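Staniforth Portable Communion Set, 30 Cup

Item no. 3166
Supplied by Drosetti Church Supplies

The Staniforth is a travelling communion set for home visits, hospital chapels, camps and congregations that meet in a borrowed hall. It holds 30 cups in two stacking trays and packs into a zippered case with a shoulder strap. The trays are aluminium with a brushed finish. The case is grey canvas with a padded lining.

What's in the set
2 cup trays, 15 cups each
1 tray cover with cross handle
1 bread plate with lid
30 clear plastic cups, reusable
1 filler bottle with squeeze bulb
1 white linen cloth, hemmed
Carry case with strap

Not included: bread, wafers, grape juice or wine. Wafers and juice are listed separately under Consumables.

Sizes and fit
The trays take any standard communion cup, glass or plastic, including the disposable kind. Glass cups sit slightly higher, so the cover will not close fully over them when the trays are stacked. If your church uses glass, order the deep cover (same price, choose it from the drop-down menu before adding to cart). Staniforth trays don't stack with the older Hoto trays. The rims are a different width and the upper tray will slide.

Filling
Fill the bottle no more than three-quarters. Set the tray on a level surface, squeeze the bulb once and let go over each cup. It takes a little practice to get an even measure. Grape juice stains the linen if it is left to dry, so rinse the cloth in cold water the same day.

Cleaning
Wash trays and plate by hand in warm soapy water and dry straight away. Dishwasher tablets will dull the aluminium. The plastic cups can go on the top rack. Wipe out the case with a damp cloth and leave it open overnight.

Using the set on visits
"For I received from the Lord that which I also delivered to you." Paul wrote those words to a whole church gathered together, and many pastors read the same passage at the bedside. A small card with 1 Corinthians 11:23-26 in large print is tucked in the lid pocket. Churches that use their own form of words can take it out.

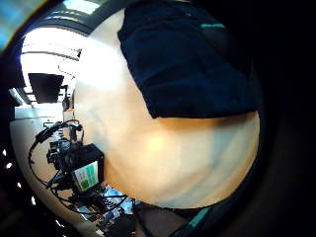
Matilde Coelho

For a ward visit I carry one tray and leave the other in the car. Check with the nursing staff before you offer anything to eat or drink, as some patients are on thickened fluids. The bread plate is big enough for a gluten-free portion only if you keep it in its own small container, and I would suggest doing that every time.

Replacement parts
Filler bottle, squeeze bulb, case strap and cups (pack of 40) are kept in stock. Linen cloths are sewn to order and usually ship in two weeks. Orders for Easter should be in by the first week of March.

Page updated Aug 11, 2023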